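2022-10-23

Up before six. Cold in the shop, so I lit the small stove and sat on the step with coffee until the thermometer by the glue shelf came up. Glue won't set right under a certain point and I have lost enough joints that way. The chairs for Mrs. Bisht are still in clamps from last night. I left them alone.

Spent the first part of the morning on the sideboard. It is the walnut one for Pushpa Bisht's dining room, the same order as the chairs. The carcass is done and square, I checked the diagonals again and they match. The doors are the trouble. The left one has taken a twist since I brought it in from the drying room. Laid on the bench it rocks on two corners. I put winding sticks on it and it is out by more than I would like but less than I could plane away. Decided to stand it on edge with air on both faces for a few days before I touch it. Marin thinks I should make a new one. He may be right, but there isn't enough of that board left to match the grain across the front, and the whole point of the front is that the figure runs from one end to the other.

Marin Lazarević has been with me since February. He cuts a good dovetail now. His first ones were all gaps and filler, and he knew it and kept the worst one on the windowsill over his bench. Today he did the drawers for the Kozan desk, four of them, and the only thing I had to say was to leave the pins a hair longer so there is something to trim. He is slow, but I was slower at his age. I told him to go home at noon and he stayed until three.

Rostyslav Karpenko called about the oak. He has 61 boards from the old dairy, mostly wide, some with nail holes. He wants to sell the lot and not break it up. I said I would come look but that I don't have the room. He said everybody says that. I do have the room if I move the veneer press, and I have been meaning to move the veneer press for 2 years. Wrote it on the wall calendar again.

Ate lunch at the bench. Bread, the end of the cheese, an apple. Read through the letter from Bralow while I ate. They want a price on 16 bar stools, plain, beech or ash, for a restaurant they are fitting out. It is decent money and dull work. The drawing they sent has the footrail too high and the legs too thin where the rail goes in. A person leaning back on that will split it inside a year. I'll price it with the leg a bit thicker and send my own drawing, and if they don't want that they can go somewhere else. I started on the figures and stopped when I got to the finish, as they have written "oiled or lacquered" and those are not the same job at all. Have to write and ask.

Put the second coat on the Dadik table top in the afternoon and left it to dry.

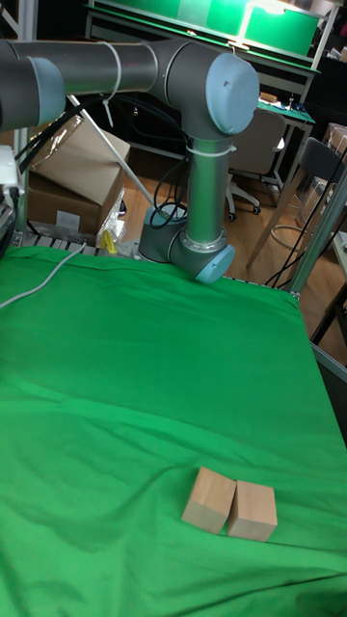 Arm and green cloth.

The Dadik top came out well. It is cherry, three boards, and I can't find the joints with my fingernail. One coat more tomorrow if the dust stays down. I wet the floor before I started and kept the big door shut, and Marin was told to do his sanding at the far end. There is one spot near the edge where a hair or a bristle got in. I will cut it back with fine paper before the last coat. I used the new brush for this and I think it sheds, so I went back to the old one for the underside.

Kavinda Rathnayake stopped by around four to return the mortise gauge and stayed an hour. He has given up the idea of kitchens. He did one last year, all hand-cut face frames, and the client changed the refrigerator after the frames were glued. He ended up remaking an entire run at his own cost. Now he only wants to do tables and beds, things that stand by themselves and don't have to meet a wall. I understand it. I have never seen a straight wall in this town. Even so, kitchens kept my father fed, and there are months when I would take one if it came through the door.

We talked about hinges for a while. He uses knife hinges for everything now. I told him about the twist in the sideboard door and he went over and looked at it and pushed down on the corner with his thumb, the same as I had done. He said wait a week. So that is one vote for waiting and one for a new door.

After he left I sharpened. Both block planes, the number 4, the wide chisels. The wide chisel has a chip in it that I did not put there. I didn't say anything to Marin since he had already gone, and it could have been me. Took it back on the coarse stone until the chip was out, and my fingers are black and sore tonight.

Mirsad Nedeljković still has not sent the hardware. I ordered the brass pulls for the sideboard from him in the summer and he told me then that it would be a few weeks. I rang and he says the casting is done and only the polishing is left. That is what he said last time. If they are not here by the end of the month I will use the plain turned knobs and Mrs. Bisht can choose. I think knobs would look better anyway, but she saw the pulls on a cabinet at Estano and has her heart set on them.

Took the clamps off two of the chairs before locking up. The joints are tight. One has a short leg, or the bench is off, so I tried it on the cast iron table of the saw and it is the leg. Not much. I'll level all of them together when the last ones come out of clamps.

To do tomorrow: last coat on the cherry, write to Bralow about the finish, order glue and 180 paper, look at the stove pipe where it smokes at the elbow. Call Rostyslav back, either way.

My back is all right today. Rain started as I was walking up to the house, and I went back down to check that I had shut the window over the lumber rack. It was shut.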